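Tuesday, July, water meter notes

Well, I finally sat down with the Covo meter readings, coffee in hand, and they were worth the wait! The Furtado building used 1,619 gallons last month against 1,067 the month before, and I'd love to know where it all went. 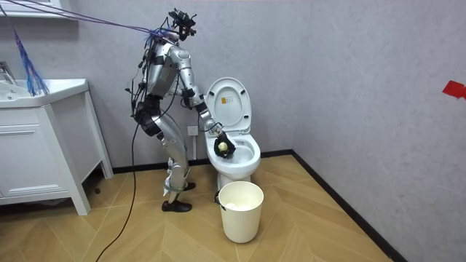 Could the meter itself be reading high?
Wagner Lacerda ran it against the Clirnel bench unit and the two agreed all morning, so I trust it.

My money is on a slow leak in the basement line (the old joints, bless them). I'll read it at 5 a.m. before anyone is up.

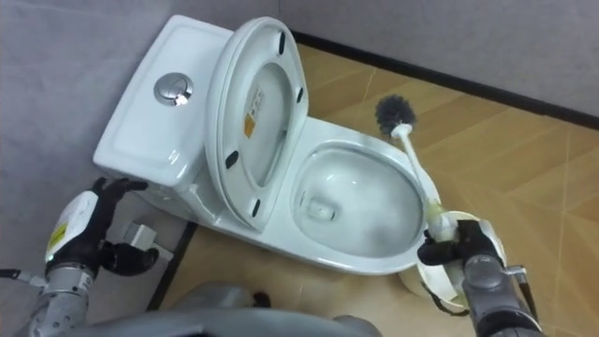

Round flush button on the tank lid, seat lid raised.

Logger 124 still drops its clock when the battery is swapped. Wagner, would you ask Medgate for the spare? 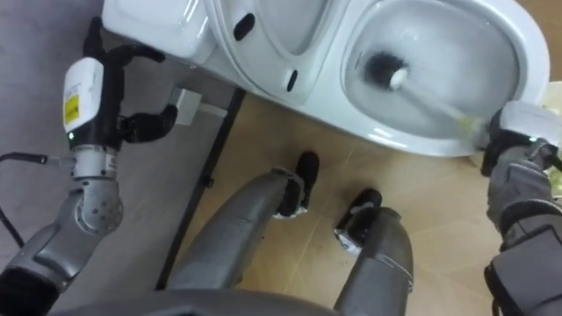

Black-bristled brush in the bowl.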